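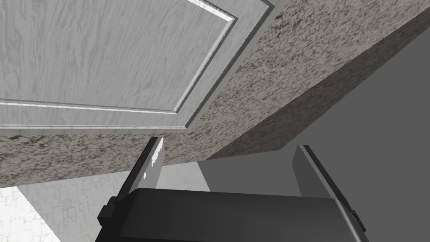
Month three of the robot program at work and I've been asked twice this week how it's going, so I'm going to answer once, in public, and then go eat lunch. Thread.

For people who don't know me: I work at Brevov. We build and install kitchens. I ran a crew for years, then my knees voted, and now I'm in the shop, on what we call the handover line. Doors, drawers, counters, final check before it goes on the truck.

The plan, as told to us in a meeting with sandwiches: a robot arm will do the boring part of the check. Open door, close door, open drawer, close drawer, feel along the counter edge. We do "the skilled part." I asked which part that was. The slide moved on.

Before the arm ever touches a real kitchen it practices in a simulation. White panel doors, granite counter, tile floor, all of it drawn by a computer. The software is called Guvis. I now spend a good chunk of my day looking at a gripper poking around under a countertop that doesn't exist.

I'll be fair. The granite looks like granite. The door has a wood grain and a proper raised panel. Somebody put work into that molding. If a customer sent me that picture I'd quote on it.

But a picture of a door has no weight. A real door that's been hung a hair off tells your hand before it tells your eye. You feel it drag. When I said this to the vendor he wrote down "force feedback" and looked pleased, like I'd asked for a feature.

My job title changed in the first month. I used to be a finisher. I am now a "process reviewer." Same pay. I checked.

What a process reviewer does: watches runs, clicks good or bad, types a reason. The target is 400 clips a shift. Best I've managed while still looking at them is 215. You can hit 400. I know people who hit 400. Ask them what was in the last one.

And the reasons come from a drop-down menu. There are 8. "Finger too close to counter edge" is one. "Would scratch the customer's stone and I'd be the one driving out there" is not one. I've asked.

Here's a part I didn't see coming. The shop got quiet. We used to work in pairs on the check, one inside the cabinet and one out, and you talked all day. You learned things. Robel Chala taught me how to read a hinge by sound that way. Now he's at one screen and I'm at another with headphones on.

So who teaches the next kid? I raised that one too. The answer was that the new hires will train on the simulation. Train by watching a robot that was trained by us clicking. I'd like somebody to draw me that on a napkin.

A few replies saying I'm scared of losing my job. Sure, a little. I'm 40 minutes from the next shop that does this kind of work. But go read the posts again, most of what I'm complaining about is the job I still have.

Other replies asking if there's anything good. Yes. Low checks. Being on your back under a counter overhang with a flashlight in your teeth is bad work and I won't miss it. If the arm takes the toe kicks and the undersides I'll shake whatever it has for a hand.

And Negash, that's the name of the real arm, has been okay on drawers. It's slow. It's polite. It does the fortieth drawer the same as the first, and I can't say that about me at four in the afternoon.

Doors are another story. Corners where a door sits near a stone edge are a whole other story. In the simulation you can put a finger right up to the slab and the worst that happens is a red number. In the shop that's a chip, and a chip is a new slab.

They told us at the start it would be checking full kitchens by now. Then it was base cabinets only. Now the word is December, and "full kitchen" has become "selected units." I've been in construction long enough to know what a schedule sounds like when it's doing that.

Meanwhile Jondness, who sell us the whole package, put out a write-up saying our inspectors have been "freed up for higher-value tasks." I'm the inspectors. The higher-value task is the drop-down menu.

What I'd want, if anyone upstairs reads this. Put us back in pairs two days a week. Let us type our own reasons. Drop the clip target. And send whoever set it down here for one shift, no sandwiches.

Someone asked if I'd let it check my own kitchen. The drawers, yes. The counter, no – not while I'm standing there, and not while I'm out either.

Lunch is over. Back to clicking. If you're in another trade and they've brought one of these in, tell me how your shop handled the new hires, that's the bit I can't work out.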